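Category: Lists > Manipulation Working Group > End Effectors

Print this message | E-mail this message

Subject: Re: Gripper comparison, produce set
Date: Tue 23 July

Dear members,

I write in reply to the query below on behalf of the Becerra laboratory.

> The minutes for May record that the Gredus fingers were to be
> compared with the Starkero pair on soft produce. Could the
> laboratory advise whether the same controller settings were used
> for both, and whether the plush items remain in the set?
> Regards, Gomgate evaluation desk

The controller settings were identical for both grippers. Closing force was capped at the lower limit agreed in May, and neither the wrist camera exposure nor the approach speed was altered between runs. The Gredus fingers completed 1,063 attempts and the Starkero pair 656, the latter total being smaller owing to a delay in the supply of replacement pads. Members are asked not to compare raw totals until the second series is finished.

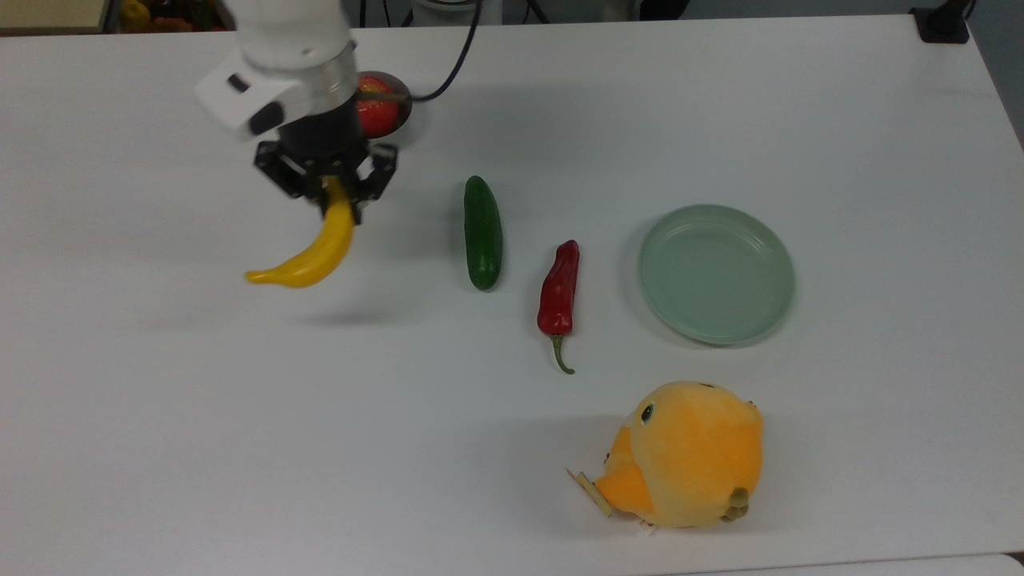 Banana held at one end, clear of the table, with cucumber, chili pepper and plate to the right.

Elongated items remain the most demanding part of the set. A grasp near the end of a banana leaves most of the weight to one side of the fingers, and the colour of the skin is to be checked for bruising after each attempt. Operators should record the grasp point in the log prior to release.

The plush items have been retained. Two members have asked that they be scored separately from the produce, and the laboratory has no objection. Revised score sheets will be placed in the shared directory.

Requests for the raw logs should be directed to the undersigned and should specify the gripper and the controller version required.

Yours faithfully,
Hermenegildo Salinas
Becerra laboratory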